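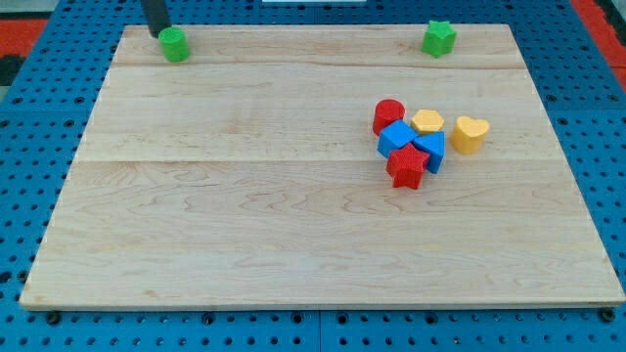
BENCH AND BOARD CHECK - Room 2, Clindby workshop
Date: March 24, 2023
Checked by: Berwyn Probert
Copy to: Anatole Texier

Marks used: OK / WATCH / FIX

1. Wooden board, top face
OK. Maple, pale, grain running mostly side to side. Ran a palm over the whole of it, no splinters. Light sand wouldn't hurt but not urgent. No oil please, it gets on the blocks and then on everyones hands.

2. Glue seams
WATCH. Two seams going right across, one near the back, one more or less through the middle. Fingernail test on both. Back one fine. Middle one I can just feel at the right hand end, not open, not lifting. Look again in August or sooner if somebody drops something on it.

3. Near edge of board
OK. No chips. Corners a touch sharp for my liking, Anatole to decide if he wants them eased.

4. Board sits flat
OK. Pushed down on each corner in turn, no rock. Blue pegboard showing on all sides so it isn't hanging over anything. Keep it like that.

5. Pegboard, surface
OK. Wiped with damp cloth. Dust collects in the holes, go over it with the soft brush on the vacuum, not the hard nozzle (scratches the blue).

6. Pegboard, fixings
FIX. One on the left side turned under my fingers. Nipped it up by hand but wants doing with the proper driver. All the rest tight. Anatole has the Heltero bit set, need it back.

7. Load
OK. Rule stays at 42 kg for the whole bench incl. board. Nothing near that today. Label with the limit has gone missing again, so FIX for the label.

8. Bench height
OK. 80 cm floor to top, measured at the front. Feet locked.

9. Green cylinder block
OK. Plastic, short, stands up by itself on the flat end. No cracks, no burrs on the rim. Lives on the board, back left. If it goes on the floor pick it up straight away, it's a proper ankle turner.

10. Spare blocks
WATCH. Box under the Nakora cabinet. Lid doesn't shut right. Contents fine, lid wants replacing before the hinge goes altogether.

11. Floor round the bench
OK after sweeping. Sawdust by the door from next door's cutting, not ours, swept it anyway.

12. Leads and sockets
OK. Plugs in date, no nicks in the flex. One extension lead coiled up tight while in use, uncoiled it. Please dont do that, they get warm.

13. Lighting
WATCH. Tube at the window end flickers for a bit on startup then settles. Spare in the store, Michalík ones, need the steps to fit it so it's a job for two people.

14. First aid box
FIX. Plasters low, eyewash in date. Reorder plasters.

15. Fire exit
OK. Clear. Door opens first push.

COMMENTS
Generally decent. Board better than I expected given how it was stored over winter, no cup in it that I can find with the steel rule. If the middle seam does go, don't try and clamp it in place on the pegboard, take it off and do it on the big bench.

Anatole, you asked about covering the board with a mat. I'd say no, it hides the seams and they're the bit we need to see. Happy to be argued with.

TO DO
Left fixing, proper driver - BP, once bit set is back
Load label - AT
Plasters - AT
Lid for block box - whoever is ordering next
Tube at window end - both of us

Previous sheet had item 6 down as OK, so it has come loose between then and now. Worth checking the fixings every time from here on and writing down which one.

Signed B. Probert
Countersign: A. Texier (to follow)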